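読了時間：9分

4. 結果：仕分け工程における作業の変化

4.1 導入前の作業

Rikhamのジディセン（Jidisen）事業所では、貸出用の知育玩具を回収し、点検したうえで再び箱に詰めている。ブロックの仕分けは導入前にはすべて手作業であった。作業者は返却された袋の中身を板の上に広げ、形と色を確かめながら寄せ分け、不足や傷みがあれば伝票に記入する。工程表には「広げる」「寄せる」「見る」「詰める」の四項目が並んでいるが、観察した限りでは、これらは別々に行われていなかった。熟練した作業者は寄せる手を動かしながら傷を見ており、詰める段階で改めて見ることはほとんどなかった。

この点は聞き取りでも繰り返し語られた。勤続の長い作業者の一人は「触ったときに角が変だとわかる。目で見るのはその後」と述べた。別の作業者は、円柱は転がしてみると欠けがわかると説明し、実際に指先で転がして見せた。工程表のどこにも「転がす」という語はない。自動化の対象を決める段階で参照されたのはこの工程表であり、作業者の手つきそのものではなかった。

聞き取りの対象は仕分け工程に関わる22名で、内訳は作業者、班長、保全担当、出荷担当である。調査期間は6か月とし、導入前の観察を最初の1か月に、残りを導入後の観察にあてた。班は早番、日勤、遅番の3班に分かれており、観察は各班に同じ時間を割り当てて行った。

4.2 導入された装置と作業の再配置

事業所が採用したのは、板の上に置かれたブロックを棒状の先端で押して動かす装置である。把持は行わない。選定の経緯を班長に尋ねたところ、掴む方式も検討したが、星形やハート形のように輪郭の入り組んだ形で掴み損ねが多く、押す方式のほうが止まりにくかったという。動作の指示にはDimotbyというソフトウェアを用い、作業者は端末から「同じ色を寄せる」「この形を離す」といった短い文を選ぶ。装置側の作業台は所内でVarela台と呼ばれ、穴の並んだ青い台面の上に木の板を据えたものである。作業中の台の様子を図3に示す。

導入後、「広げる」と「詰める」は作業者に残り、「寄せる」は装置に移った。「見る」をどちらが担うかについては、導入時の文書に記載がない。稼働開始から数週間は、作業者が装置の横に立ち、ブロックが寄せられていくのを見ながら傷の確認も行っていた。早番の作業者はこの時期を「一番疲れた」と振り返っている。自分の手なら止められるところで止まらず、見たい面が先端の陰に入る。手を出せば装置は停止し、再開の操作が必要になる。結果として、寄せ終わってからまとめて見るというやり方が各班に広がった。 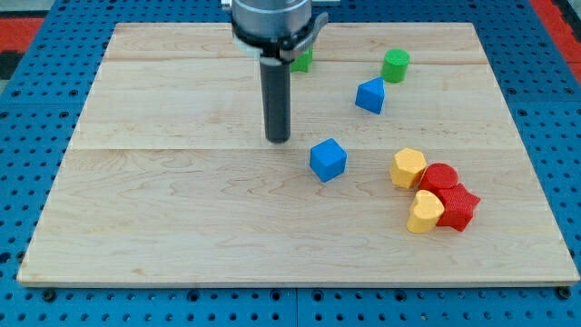 寄せ終わってから見る方式では、ブロックどうしの距離が問題になった。押して集める装置は、目標の位置に近づけるほどよいという基準で調整されており、隣り合うブロックの側面が接したまま止まることがある。人の手による仕分けでは、同じ色をまとめる場合でも指一本分の隙間が空いていた。隙間がなければ側面が見えず、作業者はいったん集まったブロックをまた離して点検することになる。遅番の作業者はこれを「ほどく」と呼んでいた。この語は導入前の記録には一度も現れず、導入後の2か月目から申し送り帳に書かれるようになった。

「ほどく」作業は、どの指標にも計上されていなかった。装置の処理時間は先端が動き始めてから退避するまでの間で測られ、作業者の処理時間は詰める動作の開始から測られる。その間に行われる作業は、記録上は待ち時間に含まれる。月次の報告で作業者の待ち時間が増えていると指摘されたとき、日勤の班長は実際に何をしているかを班員に書き出させ、その紙を報告に添付した。管理部門がこの紙を受けて調整を見直したのは、添付から2か月後である。見直しの内容は、色が同じブロックであっても側面どうしが接する手前で押すのをやめるというもので、装置の変更としては小さい。ただし、端末から選べる文に「すき間をあけて寄せる」が加わったことを、作業者の多くは導入後の最も大きな改善として挙げた。

4.3 担当と交替

装置の導入に伴い、各班に「台付き」と呼ばれる役割が置かれた。台付きは装置の停止と再開、先端の清掃、端末での文の選択を受け持つ。当初の計画では専任であったが、専任となった作業者から、半日立ち続けて画面と板を見比べる作業は手仕分けよりもつらいという訴えがあり、早番では20分ごとに交替する運用に変えた。日勤と遅番もこれに続いたが、遅番では人員が少なく、交替の間隔が守られない日があった。

交替制には、疲労の軽減のほかに、班の中で装置の扱いを知る者が増えるという効果があった。専任の時期には、台付きが休むと装置を動かさず手仕分けに戻る日があった。交替制の後にはそうした日は観察されていない。一方、保全担当は、設定を触る人が増えて元の状態がわからなくなったと述べている。実際、観察中にも、前の担当が選んだ文がそのまま残り、次の担当が別の作業を始めようとして装置が予期しない方向へブロックを押した例があった。この後、交替のときには端末を初期画面に戻すという取り決めができ、端末の横に手書きの札が貼られた。

役割の配分には年齢による偏りもみられた。端末の操作に慣れた若い作業者が台付きに入る回数は多く、手仕分けの経験が長い作業者は傷の点検に回ることが多かった。班長はこれを適材適所と説明した。点検に回された側の受け止め方は分かれている。装置に関わらずに済むのをよしとする者がいた一方で、「自分のところには傷ものしか来なくなった」と述べた者もいた。導入前には同じ作業者が仕分けの流れ全体を受け持っていたため、手に取るブロックの大半は問題のないものであった。点検だけを担うようになると、一日の仕事が不良の判定で占められる。この変化は工数の表には現れない。

4.4 速さについての評価の食い違い

装置の速さについては、立場によって評価が異なった。管理部門の資料では、一袋あたりの処理時間は導入前より長い。それでも導入が続けられているのは、出荷担当の側で色の入れ違いが減り、返品の処理に取られる時間が短くなったためである。仕分けの作業者はこの事情を知らされておらず、聞き取りの中で初めて聞いたという者が複数いた。ある作業者は、遅い機械をなぜ置いているのかずっと疑問だったと話した。

装置が一つずつ順に押していくことへのいら立ちは、導入直後に強く、後半には弱まった。ただし、慣れによるものとばかりはいえない。後半の観察では、作業者が装置の動作中に次の袋を開け、箱の内張りを整え、伝票を先に書いておくといった段取りを組んでいた。待つ時間の使い方が班の中で共有され、手が空かなくなったのである。その分、作業者どうしの会話は減った。導入前の仕分け台では向かい合って座る配置がとられていたが、Varela台では端末と板が同じ側にあり、隣の作業者に背を向ける姿勢になる。配置を戻す案は調査の終わりの時点でも検討中で、台の固定位置と配線の都合が障害になっていた。

4.5 手作業に残された範囲

調査の終わりの時点で、全品目が装置に移されたわけではない。布を貼った部品、磁石入りの部品、板からはみ出す大きさの部品は手仕分けのままである。また、三角柱のように倒れる向きによって押しやすさが変わる形については、広げる段階で作業者が向きを整えていた。これも工程表にない作業である。向きを整える手順は班ごとに異なり、早番では平らな面を手前にそろえ、遅番ではそろえずに装置が滞ったときだけ手で直していた。どちらが早いかを比較した記録はなく、本調査でも測定の対象としなかった。

手仕分けの技能については、班長から懸念が示された。新しく入った作業者は初めからVarela台で仕事を覚えるため、寄せながら傷を見つける手つきを身につける機会がない。Rikhamでは11月から、新任者に最初の数日だけ手仕分けをさせる試みを始めた。指導にあたるのは点検に回っていた経験の長い作業者で、前節で述べた役割の偏りに対する不満は、この指導が始まってから聞き取りに現れにくくなった。試みの開始が調査期間の末に近いため、点検の精度に及ぼす影響は評価できていない。

なお、工程表の改訂版には「すき間をあける」と「向きを整える」が追加されたが、「転がす」は記載されていない。班長に理由を尋ねると、書き忘れではなく、どう書けばよいかわからなかったとのことであった。

関連記事
・押す作業と掴む作業：玩具点検現場の事前調査
・Dimotby端末の文選択画面と現場用語のずれ
・交替間隔と見守り作業の負担に関する覚え書き
・申し送り帳を資料として読む
・回収品倉庫における配置変更と会話量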